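Wrist view beats head view on a microwave task, can't work out why

Tags: imitation learning, hand-held grippers, ablation, camera views

Asked in September, 4 follow-ups hidden

Trying to make sense of an ablation before I write it up. Short version: we collect demos with hand-held grippers (a pair, one per hand, marker cubes on both) plus a head camera. Task is the plate and microwave one. Door open, plate onto the turntable, let go, back out. Same policy class for everything, same training length, only the views change.

Head + wrist: 9 of 14 trials.
Wrist only: 12 of 14.
Head only: 2 of 14, which is fine, expected that.

What I don't get is the first two. More views should be at least as good?? Ran it with 2 seeds, same ordering both times. Failures in head + wrist are nearly all at the release, plate gets let go too early and sits half on the front lip. Reach is fine. Door is never the problem.

Things already checked: time sync, image normalization, gripper width scaling. Encoder is shared between views, pretrained, not frozen. Training loss for head + wrist is LOWER which is what bugs me most.

Views look like this, head then wrist:

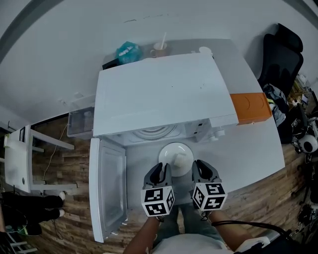
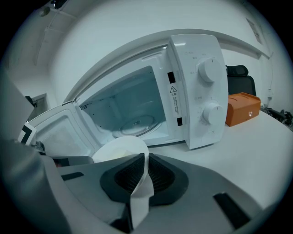 Same microwave from the head camera (first) and from a gripper camera (second). Door open in both.

Is this a known thing or have I got a bug. Also would you report it as a result or is 14 trials too thin. Lab uses the Volex trainer if it matters, mostly default config.

Answer 1 (accepted)

Not a bug I think. Seen the same on a drawer task.

Your head camera moves with the person. So the head view carries stuff the policy can cheat with: where the arms are, which way the demonstrator is leaning, when they look down. People look at the turntable right before they let go. Network learns "head tilted like so = open gripper". Great training loss, and then at test time the head camera is on a stand or a slow neck and that cue is gone or fires at the wrong moment. Matches your early release pretty well.

Also look at your first picture. Forearms and legs are in there. At rollout there's a robot in that spot and no pants. Wrist view has mostly gripper and microwave, so a lot less changes between demo and test.

What I'd try, cheapest first:

Mask the head image below the desk edge, and the forearms if you can stand doing it. Retrain. One night.

Drop the whole head view at random during training, start at 0.3. If the score comes up to wrist only you have your answer.

Separate encoders. Sharing one between a far view and a very close one has never done me any good but thats taste more than evidence.

Plot predicted gripper width against time on held out demos, then feed the same demos with the head image frozen at the first timestep. If the release prediction falls apart, it was reading the head motion.

On reporting: 12 vs 9 out of 14 is nothing by itself. Do not write "wrist view outperforms". Run more trials from matched start poses, alternate the two policies so drift in the setup hits both, and report the failure types seperately. The early release pattern is the interesting part imo, a lot more than the success rate.

Answer 2

+1 to view dropout. The Fellent writeup does something close, they call it view gating, look in the appendix.

One more to check: the plate. On the wrist camera a held plate hides a good bit of whatever is behind it, so the wrist policy may be releasing off gripper pose and not off seeing the turntable. Then 12 of 14 might only mean your microwave never moved. Shift it a few inches and test again. We had a lovely wrist only number on our Podine runs until the desk got bumped.

Answer 3

just use more demos. we had this with 60, went away at 200. no idea why, didnt look into it

Comment from asker

Thanks. Did the frozen head image test from answer 1. Release prediction goes completely flat on most of the held out demos, so yeah, it was reading the head. Dropout run is going now. Haven't moved the microwave yet, slightly scared to. Will also try the Tănase split (train on one desk, test on the other) once the second desk is free. Accepting the first one.

Comment on answer 1

does masking hurt the reach? ours got worse when we cropped the arms

Reply

A bit, yes. Blur instead of black fill helped.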